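Friday, June 14, 2019

Lotcombe shop, sedan restoration. Head back from Arnix this morning, skimmed and pressure tested. No cracks found. Two exhaust valve guides replaced, seats recut. Duyên checked the deck with the straightedge and feeler gauges, all within limits.

Block cleaned, bores honed. Number 3 still shows a faint rust ring near the top — left alone for now, nail doesn't catch on it. 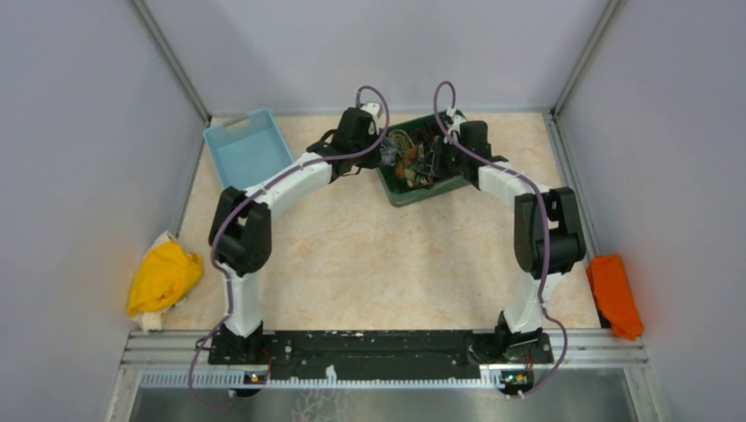
Do the old head bolts go back in? New set only, the old ones have stretched and two have damaged threads.

Kha Tăng quoted nearly 90 hours for the sills and rear arches. Sustau panels fit poorly at the door shut, so he will cut and re-flange them. Owner's limit for bodywork is 4,000, parts included. Spent so far: 3,000.

Still open: water pump gasket, clutch fork bushing, fuel sender. Đỗ has the carburetor until the rebuild kit arrives.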